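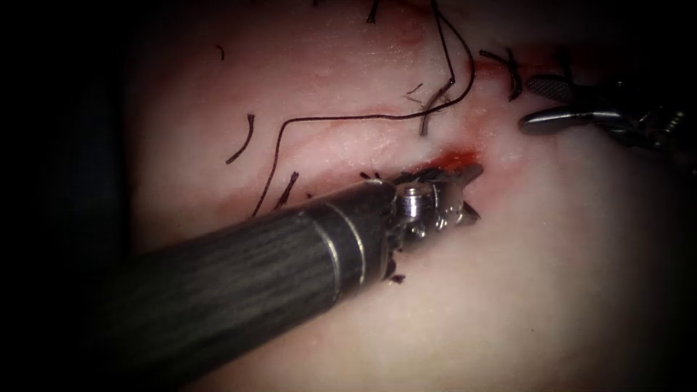

Equipment planning for robotic suturing practice is the part of hospital and training center budgeting that deals with the purchase, upkeep and replacement of the robots, instruments and practice materials used for learning to sew tissue by remote control. It is usually treated apart from the budget for clinical surgery, although the two may share a robot, a storeroom and a service contract. The subject belongs to the wider field of capital planning, in which an institution decides which machines to buy, in which year, and from which account.

The term "dry lab" is often used for a room where such practice takes place on synthetic material. A "wet lab" uses animal tissue and has other needs, such as cold storage, drainage and waste handling. The costs in this article are those of a dry lab unless another kind is named.

Scope of the budget

A budget for robotic suturing practice is normally divided into capital costs and running costs. Capital costs are paid once, or in a small number of payments, and the object bought is expected to last several years. They include the patient-side arms, the console from which the arms are controlled, the viewing system, and changes to the room. Running costs return every month or every year. They include instruments with a limited life, suture, practice pads, cleaning supplies, software fees and service.

New buyers often give most of their attention to the capital costs, as these are the larger sums and need approval at a high level. In a practice room that is used on most working days, however, the running costs over the life of the robot can come near to the purchase price. For this reason many planning guides advise that both kinds be shown on the same page when a purchase is proposed.

Ways of obtaining a robot

There are four common ways to obtain a robot for practice. The first is direct purchase of a new system. The second is a lease, in which the buyer pays by the month or by the quarter and returns the robot at the end of the term. The third is the purchase of a used system, often one that has been retired from clinical work. The fourth is shared use, where a clinical robot is made available for practice in the evening or on weekends.

Shared use has the lowest entry cost but brings difficulties of its own. Instruments used on practice material must be kept apart from those intended for patients, and the time left after a long surgical list is hard to predict. A used system avoids the conflict of schedules, but the buyer should learn how long the maker will continue to supply parts. A retired robot for which no parts can be obtained may stand unused after a single failure.

Leases differ a great deal in what they include. Some cover service and software but not instruments. Others include a fixed number of instruments per year, with a separate charge for each one above that number. The wording on early return should be read with care, especially when the training program itself depends on a yearly grant.

Instruments

Each arm holds an instrument, which consists of a long shaft with a jointed wrist and a working tip. For suturing, the tip is most often a needle driver. Instruments are detachable, and in many systems their life is limited by the maker to a stated number of uses, after which the robot no longer accepts them. The limit exists partly because of the fine cables which move the wrist. A needle driver has many small parts close together, and the wear on one of them is not easy to judge from outside. In the metal wrist are pins, a hinge and narrow overlapping pieces, while the rim of the jaw tip carries a finely textured band that comes into contact with needle and thread.

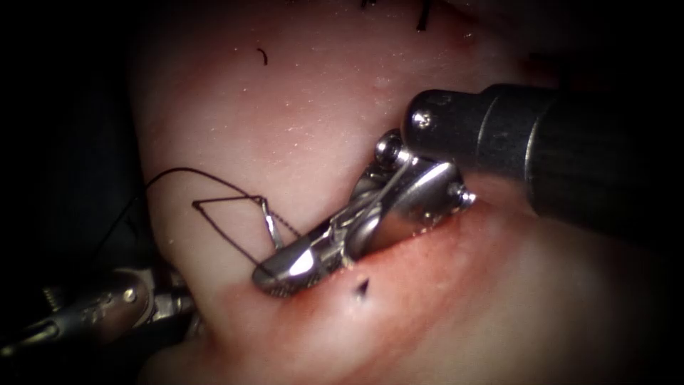
The number of instruments to order depends on the number of sessions and not on the number of students. An instrument is normally counted as used once for each session in which it is fitted, even if three students take turns with it. Programs that plan by student tend to order too many, and programs that forget the second hand order too few. Suturing is two-handed work, and a plan should allow for an instrument on each side of the tissue, as well as for a thread that has to be looped and passed between them. The cost line for instruments is therefore written for pairs. A spare pair is generally held in reserve, so that a damaged tip does not end the day's teaching.

Some makers sell training instruments at a lower price. These are the same in shape as the clinical ones but are marked as not for human use. Where they exist, the storeroom must be arranged so that the two kinds cannot be exchanged by mistake. Separate cabinets with separate keys are a usual solution.

Practice materials

Synthetic tissue pads are sold in many grades. The simplest are flat sheets in one color. More costly pads have layers, surface moisture or simulated blood. The choice depends on the level of the students: beginners who are learning to turn the needle do not need a layered pad, while those preparing for an assessment may benefit from it.

A pad can carry more than one wound, and this has a direct effect on cost. When several incisions are placed on the same pad, one can be closed while another is left for the next exercise.

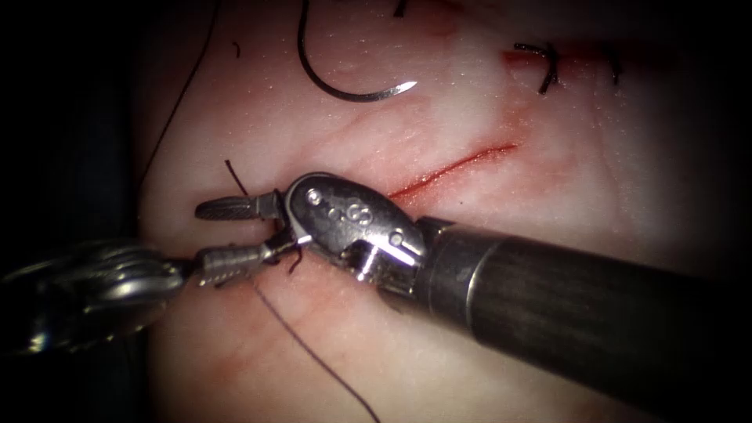
The number of exercises per pad should be agreed with the teachers before the yearly quantity is calculated. A purchasing office that assumes one pad for each student will arrive at a very different figure from one that assumes one pad for each pair of students. Pads also have a shelf life, and a large order at a good price may lose its advantage if part of it dries out in storage.

Suture for practice may be bought as expired clinical stock, as non-sterile training stock, or as ordinary clinical stock. Expired stock is cheap but its supply is irregular, and needle sizes vary from box to box. Where students are to be compared with one another, the same needle and thread should be used by all of them, and the budget should then be based on training stock. Sharps containers and their collection must be included, as used needles from a dry lab are still sharps.

Service and space

Service contracts are normally offered at two or three levels. The highest level promises a visit within a short time and suits a clinical robot. A practice room can often accept a slower response at a lower fee. It is advisable to ask if the contract becomes invalid when the robot is moved, as practice robots are moved more often than clinical ones.

The room must carry the weight of the arms, and the door and elevator must admit them. Power supply, ceiling height and network points should be checked by the building department before the order is signed. Furniture, storage and a second screen for observers are small amounts when compared with the robot, but they are frequently left out and then have to be requested separately.

Worked case

A plan prepared for the Anusura training center shows how these elements are combined. The center compared a new system offered by Mekton with a used system offered by the dealer Vahidi. Both were to be placed in a room at the Plurnbridge site. The planning period was set at 5 years, and the program was expected to hold 103 sessions in each year.

The used system had the lower purchase price. Its instruments cost the same as those of the new system, but the remaining period of parts supply was shorter than the planning period, and the center entered a reserve for replacement in the fourth year. The yearly sum for pads and suture was set at 4,000 dollars for both options, as the exercises would be identical. An additional 8 pairs of instruments were listed as opening stock.

After the reserve was added, the difference between the two offers became small. The center chose the lease variant of the Mekton offer, with service included and instruments bought separately. The plan was approved on 2019-07-26. A later note to the file corrected one omission, namely the cost of waste collection, which had been placed in the clinical account.

Review and replacement

A budget of this kind is commonly reviewed once a year. The review compares the sessions planned with the sessions held, and the instruments ordered with the instruments used up. A large stock of unused instruments at the end of the year may indicate that sessions were canceled, and the next order is reduced to match. Replacement of the robot itself is considered when the maker announces the end of parts supply, or when the clinical department changes to a different model and the students would otherwise practice on controls they will not meet in the operating room.

See also

Capital budgeting
Equipment leasing
Surgical simulation
Service contract
Life-cycle cost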